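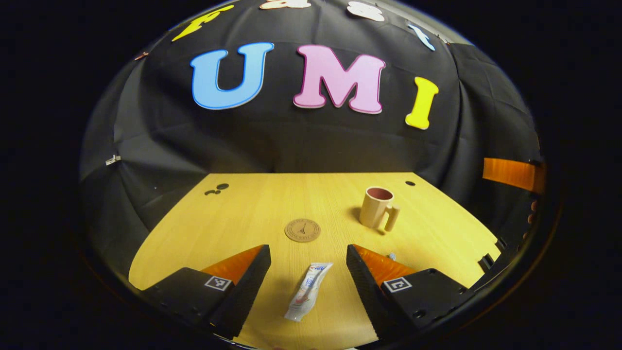
Mirta Echeverría wrote to me after the last one of these: "I don't care if it can do a backflip. Can it clear my sink before I get home, yes or no?" Start with that. Read it out slow, wait for the laugh.

Answer is no. Then spend the rest of the time on why it's a closer no than it was.

Slide 1 - title. Skip the bio, it's in the program. Version of February 28, 2022, if anyone asks for the file.

Slide 2 - putting things where they go
Mug, coaster, tube of toothpaste. Three objects on a table. Mug still has to get onto the coaster. A kid does this without looking.
What a machine has to get right: where's the handle, which way does it point, how hard to close, when to let go. Letting go is the one people forget. Open too early and the mug drops the last half inch. Too late and you drag the coaster along with it.
Toothpaste is worse. Flat and crimped at one end, cap on the other, gives when you squeeze. Squeeze a full one and an empty one, two different jobs.
Ask room: who has a toothbrush cup at home that never moves? Nobody's hand will go up. Point made, move on.

Slide 3 - the Aver numbers
Our own kitchen trial, August. 612 tries at cup on saucer. 138 failed.
Say it again as a household: that's a lot of cups.
Don't go into the graph. If pushed: most of the failures were handle facing the wrong way, then cup off center, then the leftover pile we never sorted out properly. Be straight about that pile.
Same cup every time, same table every time. Say so before somebody else does.

Slide 4 - shop floor
Istberg packing line. Same box, same height, same light, all day long. Machine's been doing it for years and is good at it. People see that and think the kitchen is next door. It isn't, it's across town.
The line was built around the machine. Your kitchen was built around you, and then your family moved everything.
But - shop floor has its own kitchens. Kitting bench, returns table, the bin where the odd parts end up. Istberg still does all of those by hand. Four people on returns alone.
Elow story here if time is OK. Short verson: they bought an arm for the returns table, it did fine on boxes, then came a bag of mixed gaskets. Arm now does boxes. Gaskets went back to a person. Everybody pretty happy with this, which surprised me.

Slide 5 - how they learn it now
Used to be: somebody writes down every move. Breaks if the cup shifts.
Now: person does the chore a lot of times with a gripper in hand, camera on it, machine learns from that. No programing of each step. Hand over, keep going.
Cheap part is the hardware. Expensive part is the afternoons.
Lagos group says 2,000 demos before they trust a new chore at all. Their number, their chores, don't promise it to anyone.

Slide 6
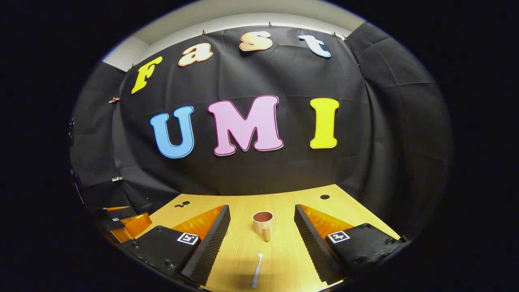
Why would I pay for something I have to set the table for first? Question from the back at the Elow talk, and I didn't have a good answer then. Try this one:
You wouldn't. Not for home. At home the tidying up IS the job, so if you have to tidy up for the machine you've done the work already.
On a bench it can pay. You set up once, it runs the shift.

Then go to the spoon. Thin, flat on the wood, not much to get hold of. Fingers have to come right down to the table without ramming it. Cup next to it stands up nicely and offers you a handle. Two things that live in the same drawer-and-shelf world and they want totally different grips.
Now add a second spoon on top. Now a wet sink. Now a sink with a knife in it. Stop there, let them picture it.

Slide 7 - my list, as it stands
Can do, most days: pick up a known cup, put it down on a known spot. Wipe a flat surface. Move boxes.
Can do, with somebody close by: load a rack if the dishes match. Sort a tray of parts that don't tangle.
Can't yet: anything with cloth and a corner. Fitted sheets, forget it. A full sink. The returns bag.
Expect arguments about the middle group, leave time.

Slide 8 - what to ask a salesman
How many tries, how many failed. Whose table. Who picked the objects. Who puts it right when it drops one, and how long does that take.
If he shows a video ask for the next ten minutes of it.

Back to Mirta's sink. Still no. Cup by cup, on a clear counter, with me standing there - sometimes.
Questions. Water is behind the screen.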